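Part-time cell minder wanted for the chess table (Hornside workshop)

Casual to start, 16 hours a week, could grow. Posted Mar 24, 2020.
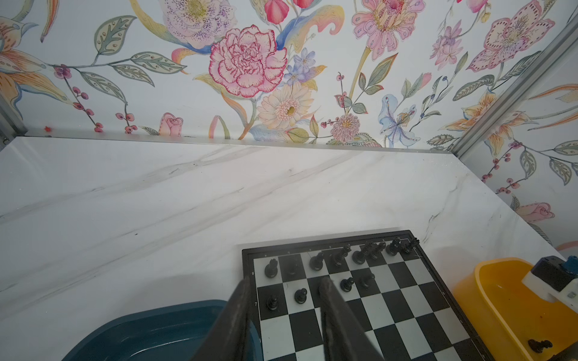

Preller asked whether this is a programming job with a screwdriver thrown in, or the other way round. Other way round! If you like pulling a gripper apart on a clean bench and putting it back so that it closes square, keep reading. If you only want to write code, we have other people for that and they're lovely, but they don't clean anything.

So, what is it? I run a single manipulation cell for a project called Undance. It's one arm, a two-finger gripper with a little camera at the wrist, and a marble tabletop with a chessboard on it. The arm picks up pieces, sets them down on other squares and drops captured ones in a bin. It's slow, fussy work for a machine and it drifts out of true if you look at it sideways. I've been minding it myself on top of everything else and I'm behind on all of it, so I'm looking for a second pair of hands.

What you'd be doing, most shifts:

Start-up. Power on, home the arm, then run the reach check over the corner squares before any pieces go on the board. If the fingertips land off centre on one corner, it's usually the board that has moved. If they're off on all of them, it's the mount, and you get to learn about the mount.

Gripper care. The fingers are long flat plates and they have to stay parallel. You'd take them off, wipe them down, check the screws with the small torque driver and refit them. We do a full strip every 170 hours of running. The last set got to 204 because I forgot, and I could hear it from the kitchen. Please be better at this than I am.

Camera. Clean the lens with the proper cloth (not your shirt, I'll know) and rerun the hand-eye calibration any time the bracket has been touched. Fingerprints on the glass have cost us more afternoons than anything electrical.

Cables. There's one that runs along the forearm and rubs at the elbow. We've re-sleeved it, clipped it and sworn at it. If you have a better idea I would love to hear it at the interview.

The log. Every fault gets a line, even the boring ones. We're up to entry 1,382 and I still go back and read the early pages when something odd happens. Neat handwriting isn't required — legible is.

You don't need a degree. I'd be happy with someone from bike repair, sewing machines, photocopiers, lab tech work, anything where you've had to look after a machine that belongs to other people. Being comfortable with a hex key matters a lot more to me than having seen a robot before. A bit of Linux helps, enough to start a script and read the error out loud to me over the phone. You do need to be patient about resetting a chessboard over and over. You don't need to be any good at chess! I'm terrible.

The job can be done seated or standing, and the cell has a stop button you can reach from either. I'll train you on lockout in your first week, and you won't be working inside the arm's reach with the power on, ever.

Hours are flexible between 8 and 6. Pay is on the technician scale we share with Casado next door and I'll send you the figures when you write, so you're not stuck asking. The workshop is a short walk from the 116 bus. Parking is hopeless.

I'd like someone in place well before September, when the second table arrives and I need to be setting that one up full time.

To apply, send me a page or so about something you've fixed and how you knew it was fixed. A resumé is fine too but I'll read the other thing first. Email or drop it in the Hornside letter box, marked "chess table".

Recent listings
Bench assembler, small motors, Casado
Evening tool crib attendant, Hornside
Undance: data labeller, remote, part time
Spare parts and stores clerk, Casado
Free to pick up: two steel workbenches, some rust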